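Vorkeck C2 ceiling fan-forced heater, long-term review
Posted 2022-10-31

Fitted in June to a high-ceilinged hall that we use as a workspace, replacing two Bodent column units. Purchase price was $700 with the bracket kit, which Vorkeck lists separately.

The housing is powder-coated steel and the finish has held. Mounting holes are at 95 mm centres, so the old Bodent plate could not be reused. The supplied fasteners are soft; I swapped them for Pernix coach screws after rounding the first head.

Output is adequate on the high setting. The low setting barely registers at desk height and I have stopped using it. Fan noise is a steady mid-tone hum with no rattle. The thermostat reads the air near the ceiling and cycles off too early, so an external wall stat is worth the extra wiring. Mine is a Grgić with a plain dial. 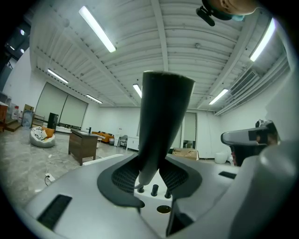 The remote is the weak point. Range drops off well short of the far wall, and the display has no backlight. Pairing is lost whenever the breaker is switched off.

Cleaning means removing the front grille, held by 2 clips that are stiff but have not cracked. Colour options are white or charcoal.

Warranty claims go through the retailer.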